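Notes from a visit to the schools of Timmont

In February I went to Timmont for two days with my colleague Ok-hee Gil. We both work for a small parents' newsletter, and we were invited to the open days of two public high schools, Merken and Ondness. The two buildings stand on the same bus line, eleven stops from each other. I had read many articles about school enrollment in American cities, but I had never walked through two such schools one after the other.

We began at Merken at 8:15 in the morning. The school was built for 3,000 students, because the district once closed three smaller schools and put them together. Today it has 351. The woman at the front desk gave us visitor stickers and a map, and on the map more than half of the rooms were colored gray. Gray means closed. Our student guide, a girl in the eleventh grade, walked very fast past these parts and was a little surprised when Ok-hee asked to stop. Through the glass in the doors we saw chairs put on top of tables, and in one room a calendar that was still open at a June.

The classes themselves I liked. In the chemistry lesson there were nine students, and the teacher spoke with every one of them before the bell. Merken offers no physics this year and only one foreign language. A student who wants calculus takes it by video from another school, in a room next to the library. The librarian comes two mornings a week. I asked the guide what she would change first, and she said the bus, because it is late so often that the first lesson is always half lesson.

At noon the principal met the visitors in the cafeteria. He answered most questions directly. When a father asked if the school will be closed, he said that the district has not decided and that he reads the same newspapers as the parents do. Lunch was a good vegetable soup and bread. I write this down because the father next to me had warned me about the food.

After lunch we took the bus to Ondness. One can feel the difference already on the sidewalk, where we stood in line for twenty minutes. The school admits students by application. Last year it received 3,905 applications, and for the children of its own neighborhood it keeps 85 places. I had to ask for this second number two times, because I thought I had not understood it. The applications come from the whole city, and the guide told us that many families pay for a course to prepare for the entrance test.

Ondness has four languages, an orchestra, a robotics room which we could only see from the door, and a theater with new seats. The theater seats were paid by the parents' fund. The history lesson we attended was about the drawing of school district lines, and the students argued with each other very politely. One boy said that his cousin goes to Merken and that they were in the same class until the eighth grade. The teacher let him talk for a long time. I would have liked to hear more, but the visitors had to move on to the gymnasium.

In the evening we had tea with Ro-un Na, who taught at Merken for many years and now helps families fill in the application forms. She told us that the form is the hard part for many of them. It asks for a portfolio, a recommendation and a statement by the student, all before the end of the fall term, and it is sent out in English only. She keeps translations that she made herself on a shelf in her kitchen. She doesn't think Ondness is a bad school. She wishes that the city would spend one year asking what the families near Merken want, and put physics back in the meantime.

The second morning we used for the district office, a low building on Ha Street, where we hoped to get the enrollment plan for the next years. The plan is not ready. We were given last year's one, and a phone number. I have called it three times until now and will write again when somebody answers.

Ok-hee's notes on the bus times and on the language courses will be in the next issue.

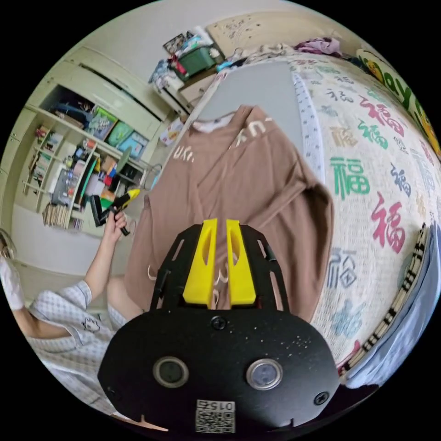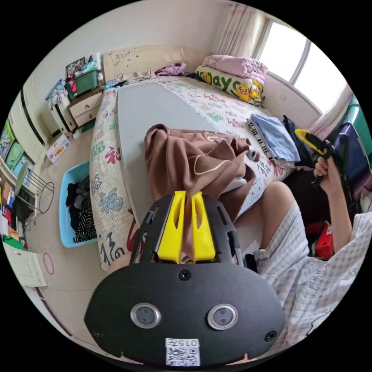
Two views of the brown garment with the yellow gripper fingers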